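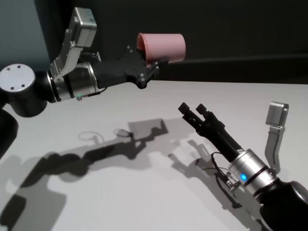 Session 4 - two-arm cell, setup and weekly care
Handout to go with the bench work. Notes typed up from the board, so bits are short. Fill in the gaps yourself.
Kircombe workshop course, spring block starts February. Bring this sheet back then.

Before anything
Key out, arms parked, both grippers empty. Sleeves up, lanyards off. One person on the pendant, and that person does not also hold the spanner. Stop button tested first, every time, both arms. Press it, check both arms drop out, release, reset. If only one drops out, stop there and get Harvey Dhillon or me.

Call them left and right as seen from the operator's side. Last group mixed this up on the log sheet and we lost a morning to it.

1. Table
Wipe down, dry cloth, then check level both ways. Table is the zero for everything else. If the table has been moved, even a nudge, go to part 5 and do the whole lot again.
Nothing left on it. Hex keys especially.

2. Wrist and bracket
Each arm has a bracket on the wrist with the camera module at the top. Bent metal, so it will flex if you lean on it. Don't lift the arm by it. Don't steady yourself on it either.

Order of work:
- look at the bracket from the side, compare with the other arm
- finger test on each screw, then key
- lower screws first, upper ones after
- camera module last, small fasteners, very easy to strip

Half a turn past snug is too much. If one keeps coming loose take it out, clean the thread, one drop of the blue threadlock, leave overnight. No threadlock on the camera fasteners.

Any bracket that has been off, even for a minute = recalibrate that arm. No exceptions, I have heard all of them.

3. Cables
Most of our stoppages are cables. The loops near the wrist are there on purpose, the wrist needs the slack to turn. Too tight and the connector pulls. Too long and the loop snags on the fingers, or on the other arm when they work close together.

Check by hand with the power off: turn the wrist slowly to one end of its travel, watch the loop, then back the other way. It should open and close without touching the gripper body. Then look at the connector. Pushed fully home? Any bend right at the back of the plug? Bent there means replace, not tape.

Cable ties: snug, tails cut flush. A sharp tail will go through a sleeve in about no time.

Spares are in the Hájek cabinet, second shelf, bag marked WRIST SHORT. There is a bag marked WRIST LONG too, wrong ones for this cell, left over from the old Zisa rig. They fit. Please don't.

4. Grippers
Fingertips first. Pads flat, no lifting at the corners, no shiny patches. Wipe with damp cloth, let dry. No solvent, it hardens the pads.

Close the gripper with nothing in it at slow speed. Tips should meet square. If you see daylight at one corner, loosen that finger, reseat, tighten, try again. Write down which finger.

Then the plates. Go over each visible screw on the body. Don't take the plates off in this session, that's session 6 with Bořivoj Jelínek.

Grip force for the cup is set low. Soft sides, it will fold if you use the value from the block exercise. Check the number on the pendant before you close on it, not afer.

5. Calibration
Only when table, brackets, cables and grippers are all signed off. Otherwise you are calibrating a fault.

Left arm first, then right. Never both together.

a) board flat on the table, corner to the mark
b) arm to first pose, hands clear, wait for it to settle
c) capture, next pose, same again
d) 31 poses per arm. Don't skip the awkward ones at the far edge, those are the ones that matter
e) save under today's date and your initials
f) board away, repeat for the other arm

If it throws error 903 the board wasn't found. Nearly always light. Look for a hard shadow of the arm lying across the board, move the lamp or pull the blind, retry that pose only. You don't need to start over.

Result is a single figure on the last screen. Write it on the sheet even if it looks fine. Want to see it creeping up over weeks, can't do that from one number.

6. Handover test
The proof that it all went in properly. Left arm picks the cup and holds it on its side toward the back of the table. Right arm comes in low with fingers open and takes it. Slow speed only, 4 clean runs in a row, then you can sign.

Watch for:
- right arm arriving high or low. Usually its bracket, go back to 2
- cup twisting as the second gripper closes. Finger not square, back to 4
- either arm hesitating at the same spot. Cable, back to 3
- everything off by the same amount. Somebody moved the table

Stand where you can see both wrists and reach the stop. Do not reach in to rescue the cup. They're cheap, let it drop.

7. Log sheet
Cell hours from the pendant, top right. It read 2,989 when we started this morning, so yours should be higher than that. Then: arm, what you found, what you did, calibration figure, initials. "All OK" is not an entry.

The Skarkosetti manual covers the grippers in more detail, copy on the shelf by the door. The torque table in it is for the bigger model, ignore it and use the card taped inside the cabinet.

For next time
Read part 5 again. Bring a sketch of your cable route for one wrist, both ends of travel. Pencil is fine.
Log sheets to the tray by 19th December please, with names on.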